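Forsyth Community Help > Home and Garden > Floors and Furniture

Matching a varnished table to a pale wood floor, do I need to bother?

Wilma Leckie
Posted 22nd August

Hello all, hoping someone with a better eye than me can help. We've got a very pale floor in the back room, long narrow boards, and I've been given a table that's a good bit more orange. Well, tan really, with a shiny varnish on it. My sister says the two woods fight each other and I should sand the table right back. I quite like the shine! But now she's said it I can't stop looking.

Also, the big bowl I want to keep on it is a sort of turquoise, and I don't know if that makes things better or worse. The room gets hardly any daylight before March, so it's ceiling lights most of the year. I've got a tub of Bruleo hard wax oil in the cupboard if that's any use. Would rather not spend much more.

3 replies

tinofnails
Sand it. Varnish always looks cheap next to a nice floor. 120 grit then 180, couple of coats of the oil, done in an afternoon.

Vibeke Blöndal
Please don't sand it yet! I did exactly that to a table four years ago and regretted it before the first coat was on. It was veneer and I went straight through at one corner, so do check the edges of yours before you let anybody near it with a sander. And don't put the oil over the varnish either, it has nothing to soak into and you'll be wiping sticky patches off for a week.

I really don't think woods have to match. What bothers people is when they nearly match, and a warm tan top on a very light floor is far enough apart to look meant. Our place has the same sort of pairing (tan varnished top, light blond boards) and I'm very fond of it, teal bowl included. 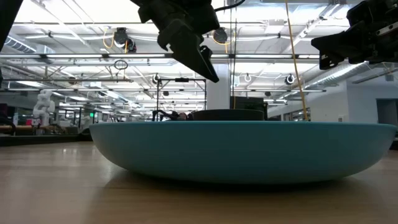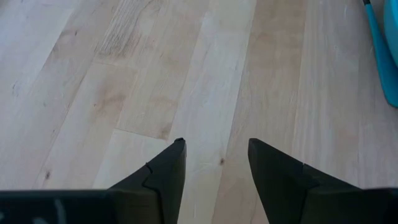
If it still nags at you, try a rug before you try anything with sandpaper. I'd go for a flat one in grey or oatmeal, big enough that the chairs stay on it when they're pulled out. Mine was a Flulto, bought in the sale, and it has had soup on it more than once.

The other thing is your bulbs. Very warm ones turn tan varnish properly orange, so if your ceiling lights are the yellowy sort, swap one for something a bit more neutral and live with it for a few evenings. Keep the turquoise bowl whatever you do. It gives you something to look at that isn't brown.

fernhill13
Agree with Vibeke about the bulbs, we went up to 3000 on the Kelvin thing and the sideboard calmed right down. Can't help with sanding. Is the table old? If it is, I'd want to know what the finish was before taking anything off it. Felt pads on the legs as well, pale boards show every scrape.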